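**17/07/2020** - Skanden has opened orders for Grasulen, its bin picking kit for small shops that already own an arm and dont want to pay for a full cell. Ships from March.

The kit is software, a calibration routine and a year of phone support. No arm in the box. Skanden says the first batch is 700 licenses, sold by the seat, and each one runs 365 days before renewal. Price on request, which usually means bring a chair. Resellers are Sjöberg in the north and Welel everywhere else.

Main pitch is mixed parts in a heap. Most low cost pickers want stuff laid out flat, with gaps. Grasulen is meant to choose a part out of a pile, go in at an angle and stay clear of the walls. Setup should take some 20 minutes per new part, according to the company. We havent timed it. 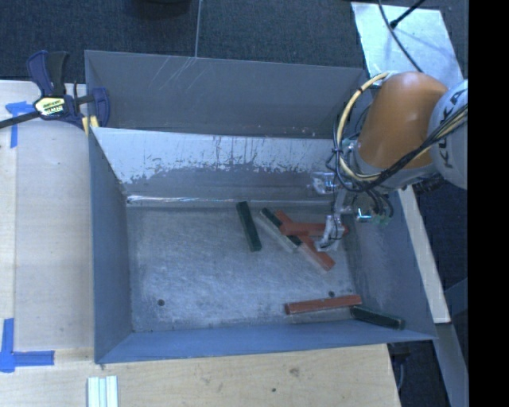
*Picking from a pile: a KUKA arm reaches into a metal bin of red and green blocks.*

"Crossed parts are where people give up and hire somebody," said Khải Hà, product lead at Skanden. "We spent most of our time there and on corners. Corners are still the slow bit."

Current part library has 67 shapes, mainly blocks, tubes and brackets. Users can add there own from a CAD file. Clear plastic and anything floppy is not supported at launch, and Hà would not give a date for either.

Existing customers on the old Skanden picker can move over without a new license till their current one runs out. Gripper is up to the buyer, two finger types only for now. Suction is on the list for a later update. Demo slots are booked thru Sjöberg or Welel, and both say the first few weeks are nearly full allready.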